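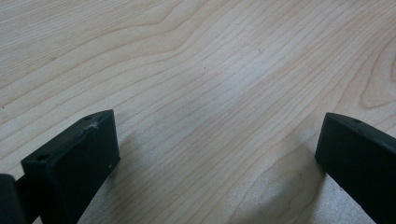
Tikdale lab picks a gripper, and it is the one with the cheap fingers

Last updated: 03/02/2023

Kesgate, a small automation shop in Tikdale, has finished a comparison of two hand-held grippers that ran well past the date on its own schedule. The winner is the company's in-house tool, a pair of blocky black fingers on a handle with a camera looking down at them. The loser is a much nicer-looking unit from Honkanen, which arrived in a foam-lined case and will be going back in it.

The idea behind both tools is the same. A person holds the gripper, picks things up and puts them down on a table, and the camera records what the fingers get up to. The recordings are then used to teach a robot arm to do the same job without the person. That puts a fair amount of weight on the gripper, which has to be light enough to carry all afternoon and dull enough to look the same in every recording.

Kesgate ran 1,129 picks over the course of the trial, split between the two tools and using the same bin of parts, cups, sponges and bottle caps. The Honkanen gripper dropped fewer items. It also closed more smoothly, and the people who tried both said it felt better in the hand, in the way that a rental car feels better than your own.

Where it fell down was on camera. The Honkanen fingers have a polished finish, and under the workshop's ceiling lights they threw bright spots into the picture that the tracking software took for edges. In 83 of the recordings the software lost one finger entirely and carried on as if the tool had only ever had the other. The in-house fingers are matte black and have almost nothing to reflect, a quality the company's write-up calls "optical restraint" and the people who made them call being out of silver.

There was also the matter of screws. The in-house fingers come off with a hex key, and a worn one can be swapped before the coffee is done. The Honkanen fingers are held on by a clip, and the clip has to be released with a special tool. The special tool was last seen in June.

Not everything went the home team's way. The gap between the in-house fingers is wide when open, good for cups and poor for anyone in a hurry, as the trigger has to travel a long way before the fingers meet. On bottle caps the tool did badly enough that the results got a page to themselves. Thin items were worse again. The write-up recommends softer pads and a shorter trigger pull, and then recommends them a second time in the appendix, in case anyone had skipped ahead.

The table came in for some criticism too. Wood grain gives the camera plenty to track, so the bare tabletop did nicely for working out where the gripper was. Shadows were less welcome. With the tool held low, the software sometimes decided the soft gray patch between the fingers was an object and reported a successful pick of it. Those entries were removed by hand - a slow job, and one the write-up describes in more detail than any of the successes.

A third part of the trial looked at controllers. Recordings made with each gripper were handed to Wostirora, the software package Kesgate uses to run its arm, and the arm was asked to repeat 200 of the picks on its own. It did better with the in-house recordings on cups and sponges, and there was little to choose between the two on everything else. On bottle caps it followed its training faithfully and missed.

Kesgate says it will build more of the black fingers and keep them as its standard tool through the next round of tests. A version with pads is already on the bench, along with one that has a shorter trigger and one that somebody made in orange before the memo on reflections went out. The orange pair will be tested anyway. Early word is that they show up very well against the table, and against the shadow, and this has reopened a discussion that the trial was meant to close.

Honkanen has been sent the results and has offered a matte finish on its next batch. It has also offered a replacement clip tool, at a price Kesgate is still thinking over. The return of the demo unit is on hold until one of the two clip tools, old or new, turns up, because the fingers are still attached to a test mount and the case will not shut with the mount in it.

The next round will cover cameras, with a wide lens up against a narrower one. It is planned to take 2 weeks. The last one was, too.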